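손목 카메라 영상만으로 그리퍼의 6자유도 궤적을 뽑아 정책 학습용 데이터셋으로 바꾸는 절차를 정리한다. Plelov 0.4 기준이며, 0.3에서는 설정 키 이름이 일부 다르다.

## 준비

- Ubuntu 22.04, Python 3.10
- 카메라 내부 파라미터 파일(`intrinsics.yaml`)
- 매핑용 영상 하나, 시연 영상 여러 개
- 그리퍼 개폐 보정 영상 하나

매핑용 영상은 시연을 시작하기 전에 찍는다. 작업대를 중심으로 천천히 한 바퀴 돌고, 마지막에 시작 위치로 돌아와 루프가 닫히게 한다. 길이는 최대 75초면 충분하다. 더 길게 찍으면 처리 시간만 늘어난다.

폴더 구조는 다음과 같이 맞춘다.

```
session/
 intrinsics.yaml
 mapping/map.mp4
 calib/gripper.mp4
 demos/
```

## 1단계: 지도 만들기

```
plelov map --session ./session --out ./session/map.db
```

끝나면 로그 마지막 줄에 키프레임 수와 루프 폐합 여부가 나온다. `loop_closed: false`이면 지도를 쓰지 말고 매핑 영상을 다시 찍는다. 이 상태로 2단계를 돌려도 오류 없이 끝나기 때문에 나중에 원인을 찾기 어렵다.

## 2단계: 시연 영상 정합

```
plelov localize --map ./session/map.db --demos ./session/demos
```

시연마다 `trajectory.csv`가 하나씩 생긴다. 열은 시각, 위치(x, y, z), 쿼터니언, 추적 상태 순이다. 추적 상태가 `LOST`인 행이 전체의 2퍼센트를 넘으면 그 시연은 기본 설정에서 제외된다. 기준은 `max_lost_ratio`로 바꿀 수 있다.

작업대가 흰색이고 무늬가 없으면 상판에서는 특징점이 거의 잡히지 않는다. 이때 위치 추정은 배경의 가구나 천장 조명 같은 고정된 구조물에 의존하게 된다. 반대로 사람처럼 움직이는 대상에 찍힌 특징점은 오차를 키우므로 `dynamic_mask: person`을 켜 둔다. 의자처럼 자주 옮겨지는 물건은 이 마스크로 걸러지지 않는다.

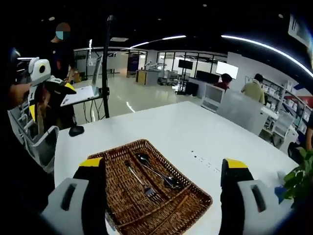 **그리퍼 손가락이 화면에 항상 들어오는데 마스크를 따로 씌워야 하는가?**

씌우는 편이 좋다. 손가락은 카메라와 함께 움직여서 화면상 위치가 거의 고정되어 있고, 여기에 특징점이 잡히면 카메라가 멈춰 있다고 잘못 추정하기 쉽다. `gripper_mask`에 다각형 마스크 파일을 지정하고, 손가락이 완전히 열렸을 때와 닫혔을 때의 영역을 모두 포함시킨다.

마스크는 정합 단계에만 적용된다. 학습용 영상에는 손가락이 그대로 남아야 하므로 내보내기 설정에서 `apply_mask: false`를 유지한다.

## 3단계: 개폐 폭 추정

```
plelov gripper --calib ./session/calib/gripper.mp4 --demos ./session/demos
```

보정 영상에서는 손가락을 끝까지 열었다가 끝까지 닫는 동작을 4회 반복한다. 프로그램은 양쪽 손가락 끝의 화면상 거리를 재서 0에서 1 사이 값으로 정규화한다. 숟가락이나 포크처럼 얇은 물체를 잡으면 값이 0에 가까워 빈손으로 닫은 경우와 구분이 잘 안 된다. 파지 성공 여부를 이 값만으로 판정하지 않는다.

## 4단계: 검사와 내보내기

```
plelov check --session ./session
plelov export --session ./session --format zarr --hz 10
```

`check`는 프레임 사이 이동량이 비정상적으로 큰 구간을 표시한다. 우리 쪽 첫 데이터셋은 시연 1,724개였는데, 걸린 구간은 대부분 카메라가 바구니나 그릇에 너무 가까이 접근한 순간이었다. Ching-wen Hsieh가 만든 `split_on_jump` 옵션을 쓰면 해당 구간을 잘라 내고 앞뒤를 별도 에피소드로 저장한다.

## 자주 나오는 오류

`timestamp mismatch`: 영상과 IMU 기록의 시작 시각이 다르다. `--imu-offset`으로 맞춘다.

`scale undefined`: IMU 없이 돌렸을 때 나온다. 크기를 아는 마커를 매핑 영상에 넣고 `marker_size`를 미터 단위로 적는다.

`empty episode`: `--hz` 값이 원본 프레임률보다 크거나, 시연이 `min_length`보다 짧다.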